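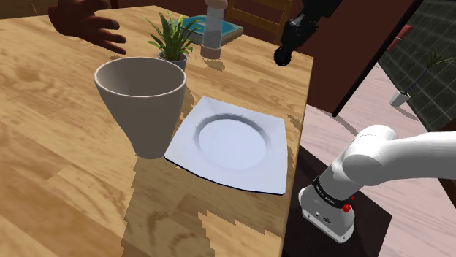
Render da mesa, com o vaso cinzento e a sua sombra

Fórum > Livros > Policial e mistério
Tópico: O Relojoeiro de Marwat — quem já leu? (SPOILERS só a partir da página 2, por favor!)

lombada_torta
7/11/20
Acabei ontem à noite e ainda estou a pensar nisto. Para quem não conhece, é o segundo volume da série do inspetor de Marwat, aquela cidade portuária onde chove o livro inteiro. Um relojoeiro aparece morto na oficina, fechada por dentro, e todos os relógios estão parados em horas diferentes. Parece batido, eu sei, mas a maneira como o autor usa as horas é uma delícia! Cada capítulo abre com um relógio e só lá para a página 231 é que percebi o que andava a ler. Voltei logo atrás para confirmar (estava tudo lá, à vista).
Alguém para conversar sobre isto?

chavena_fria
Eu! Li em junho, em dois dias, quase sem largar. O inspetor está muito melhor do que no primeiro, já não passa o tempo a resmungar com a ex-mulher. E a viúva, que personagem. A cena do jantar com o cunhado é das melhores que li este ano.

Grivetti
Vou ser o desmancha-prazeres. Gostei do ambiente, mas o quarto fechado desiludiu-me. A solução depende de uma chave que só é mencionada uma vez, de passagem, no meio de uma descrição da rua. Isso para mim não é jogo limpo.

lombada_torta
Mas é mencionada! E repara que o miúdo da padaria também fala dela, quando se queixa do barulho na escada. Não diz a palavra chave, mas diz o suficiente.

Grivetti
Fui reler. Dou-te meia razão. O miúdo fala de «a coisa que ele trazia ao pescoço». Podia ser um crucifixo, um apito, o que fosse.

pagina270
Concordo com o Grivetti quanto à chave, mas o que me incomodou mesmo foi o ritmo. Entre a ida a Northorpe — perdão, Novthorpe, troco sempre — e a leitura do testamento não se passa nada. Muitas conversas de café, muita chuva. Se cortassem metade disso, o livro ganhava.

chavena_fria
Discordo totalmente! Novthorpe é a minha parte preferida. É aí que se percebe porque é que o relojoeiro mudou de nome, e aquela pensão com os hóspedes todos a mentir uns aos outros dava um romance sozinha. Eu lia mais cem páginas daquilo, com chuva e tudo.

pagina270
Gostos :) Eu saltei parágrafos, confesso.

lombada_torta
Se saltaste, perdeste a carta rasgada! Vai ao capítulo 7, a seguir ao pequeno-almoço na pensão. É curtinho.

mar_de_tinta
Pergunta de quem ainda não começou: é preciso ler o primeiro? Só encontro este na biblioteca, na edição da Kirero, e o outro está sempre requisitado.

chavena_fria
Dá para ler sozinho, mas logo no início contam quem era o culpado do primeiro. Se tencionas ler os dois, eu esperava.

Grivetti
Eu não esperava. O primeiro é fraquinho e adivinha-se cedo. Começa por este e pronto.

lombada_torta
Grivetti, o primeiro não é nada fraquinho!! Tem a perseguição no mercado do peixe e o final na estufa. Mas sim, mar_de_tinta, se a paciência for pouca, avança. A tradução da Kirero lê-se muito bem, só apanhei duas gralhas, e uma delas num nome de rua.

pagina270
Ok, fui ao capítulo 7. A carta é boa, admito. Continuo a achar que há chuva a mais.

mar_de_tinta
Requisitei-o hoje à tarde. Vou no segundo relógio e já desconfio do cunhado.

chavena_fria
Não digo nada! Volta cá quando chegares ao jantar.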